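About Us

By Solène Delaunay

Giltora packs things for other people. You send us the goods, we find each one a box that fits, and the box leaves the building looking like it was somebody's idea. We have been called a fulfillment house, a kitting service and, by a delivery driver with a hernia, something else.

We started in the back of the old Mancombe print shop with 99 flat cartons and one tape gun. The tape gun is retired and lives on a shelf. Most of the cartons turned out to be the wrong size, and that taught us to measure first and order afterward, a policy we still follow on good days.

Most of what crosses our tables is small. Cables, tea samplers, replacement knobs, camera boxes, a surprising number of candles. Small retail boxes are harder than they look. The corners dent if you breathe on them, black ones show every thumbprint, and the customer at the other end wants to lift the lid on something that seems never to have been touched by anyone. So we work on plain white tabletops, where a stray staple has no place to hide, and each box gets picked up and looked at before it goes any farther.

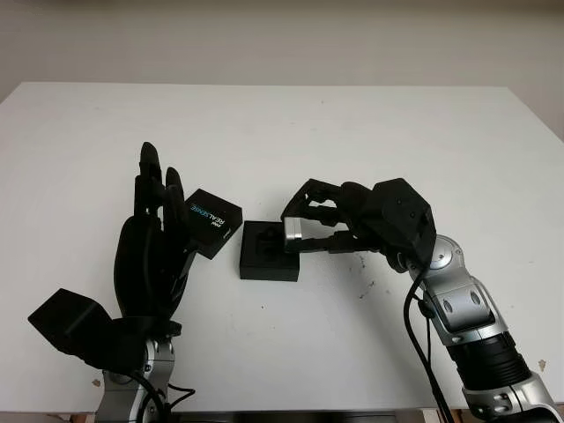

Didier Maillard wrote to us that he'd ordered 270 gift sets for his shop and opened every last one looking for a crushed corner, found none, and was a little put out about it, having already composed the complaint. We have his letter up by the kettle. He has since ordered again and, we assume, kept the complaint on file.

We are fussy about a few other things. Paper fill gets folded, never balled. Tape goes on in one strip, and if it wrinkles you peel it off and have another go. Labels sit square to the edge. New people find this quaint until their first Wednesday, when the Chauhan orders come in and there are 206 of them, all the same, and a crooked label in the stack sticks out like a bad tooth.
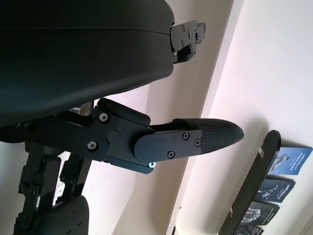
TENEVGATE, November - The new packing room is open, and it has windows, which the old one did not. We moved 1,131 bins of stock up one flight of stairs and lost only the lid to one of them. (If you find a gray lid, it's ours.) There is more table, more wall and a much better chair for whoever is doing returns.

Visitors are welcome in the mornings, before the truck. Bring the thing you want packed, even if it's an awkward shape - we like those, and we'll tell you frankly if it ought to be two boxes. Samples are packed while you wait. Coffee is available and we make no claims for it.

14 shares | 3 comments

© Giltora, Tenevgate. Contact us | Back to top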